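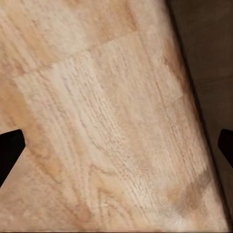
Gripper comparison, wrist camera view: pre-run checklist
Simulated bench, Tulleck controller. Grippers under test: Plelleck and Diduvitz.

1. Scene loads with bench clear. OK
2. Both fingers in view at full open. OK
Comment: right finger shows less than the left. Check the camera mount offset before changing anything on the gripper model.
3. Finger colour stands out from bench. OK
Comment: left finger is fine. Right finger sits over the dark area past the bench edge, so the contrast is poorer on that side.
4. Camera stream steady at 30 frames per second for 900 frames. OK
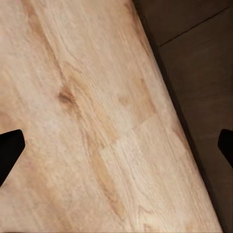 5. Bench edge visible and straight. OK
6. Wood grain texture acceptable. RECHECK
Comment: grain is soft up close. Try the higher resolution texture and note any drop in frame rate.
7. Open and close cycle, 33 repeats, no joint limit warnings. Plelleck OK. Diduvitz FAIL
Comment: Diduvitz gave a warning on repeat 30. Lower the closing speed and run all 33 again.
8. Emergency stop halts arm and gripper together. OK
9. Controller log saved to the Tello folder. NOT DONE
Comment: drive is 73 per cent full. Clear out the December logs first.

Hold the grasp trials until items 6, 7 and 9 are signed off.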